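How to Look Up the History of an Old Theater or Dance Hall

Updated Oct 8, 2025

Old entertainment venues change names often, so a search on the current name usually finds only the last few years. The steps below use the Pralley Theater, which opened in 1807 as the Haddad Assembly Rooms.

1. List the names

Write down every name the building has used, with spelling variants. Old playbills are loose with spelling. The Pralley shows up as "Prawley" in several of them.

2. Fix the address

Streets get renumbered. The Pralley is now at 68 Flinon Street but was number 10 until the renumbering. Check a street directory from each period before you search by address.

3. Search the newspapers

Start with the opening night and work forward. Search for performers as well as the venue, and try "rooms," "hall" and "saloon" in place of "theater." Copy the page and column number for each item you keep.

Fires, license hearings and changes of owner tend to get longer reports than the shows themselves.

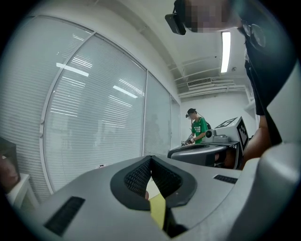 4. Ask for the license file

The county archive at Ponach holds music and dancing licenses in boxes by street. Request the box at least a week ahead. The reading room is closed in August. Pencils only, and bags go in the lockers.

5. Check the claims

Venue brochures repeat stories. One Pralley brochure says the cellar dates from 1484, but no deed or survey backs this up. Mark a claim like that as unconfirmed and keep the brochure reference with it.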